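Re-padding the fingers on the small cell at Plidton this morning, so a short thread on how we look after it.

The gripper has two wide fingers with a soft dark covering. The covering wears at the tips first. I check it every 8 shifts and change it when a fingertip feels slick or an edge starts lifting.

Power off, air off, tag on the switch. Then the fingers come off the jaws. Keep left and right apart on the bench. They look the same and they are not.

Old glue is the slow part. Plastic scraper, then solvent on a rag, then leave it alone for 19 minutes before the new pad goes on. I set a timer for that.

Once the fingers are back on, close them slowly with nothing in between. You want the tips to meet first. If the bottoms touch before the tips do, back off the screws and start over.

Next is the frame. All the clips sit in the T-slots and they creep. I push each one by hand and snug up any that move. Corner gussets get a wrench too.

Then jog the arm in low over the front rail at 7 percent speed and look at the gap before you touch any taught points.

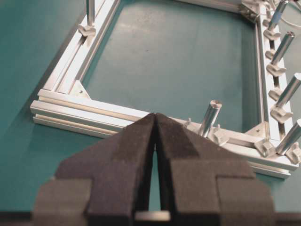

Kakari asked whether the taught points have to be redone after every pad change. No, only if the tip height shifts. Ours has needed it once since March.

Last job is the log sheet: pad batch, closing check, any clip that was loose. Brennan cell gets the same treatment after lunch.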